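4.2 Equipment plan and order of purchase

The budget of the project was fixed before the choice of the robot, and this order had consequences that we want to report openly. The largest offer we received, from Sakmont, covered a mobile base with two arms and one year of service. The second offer, from Zulport, was lower, but it did not include the spare grippers or the training of the operators. When we added these items, the difference between the two offers became small.

To decide, we made a list of the tasks the robot must perform in the first year. Most of them include passing from one room to another, so opening doors became the main test for every item in the plan. We wrote 14 door tasks in simulation and ran each of them 10 times for each candidate configuration, before any hardware was ordered. The cost of this stage was mostly computing time and the salary of one engineer. We consider it a part of the equipment budget, although our finance office first placed it under general expenses.

The simulation changed the plan in two points. First, we had intended to buy one arm in the first year and the second arm later. This would divide the cost, but the base would need to be mounted and calibrated two times, and the supplier charges for each visit. We therefore moved both arms to the first order. Second, we had reserved money for a longer gripper with a special shape for lever handles. This purchase is now postponed until the standard parallel gripper is tested on the real doors. The reserved sum stays in the plan as a separate line and cannot be used for travel.

Figure 3 presents two views from the door tasks.

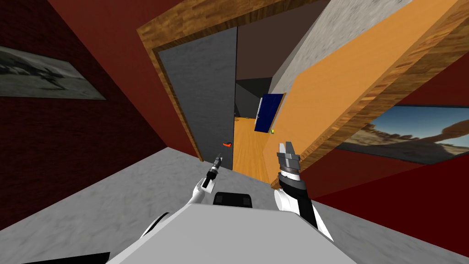
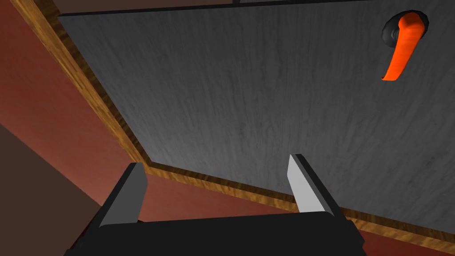 Figure 3. Simulated door environment with a lever handle and an open gripper in both views.

Catinca Pascu, reading a draft of this section, objected that the plan counts the price of the grippers but not the price of waiting for them. In her opinion a spare pair should be in the first order even if it is never used, and the postponed line should carry a date after which it is either spent or returned. We have added the spare pair. The date is still under discussion with the finance office.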